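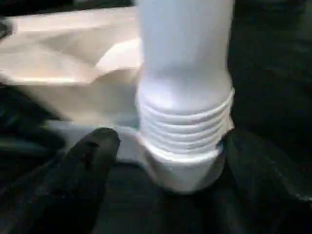

Kirkon (film series)

Kirkon is a run of low-budget space adventures that I've loved since the first one, and I'll try to keep my favourites out of this (no promises!). There are 2 films so far, both shot in Stadlow, with a third now being written.

Plot and cast

Joelle Hakim plays Phromma, a pilot stuck on a mining moon with 600 colonists and one working ship. 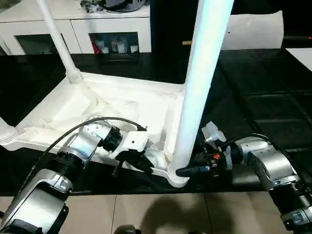 Entry by Cadi Howells, updated October

The second film, Hallison, opened on 13 screens. I reckon it's the better one, mostly for the colour and the slower middle hour.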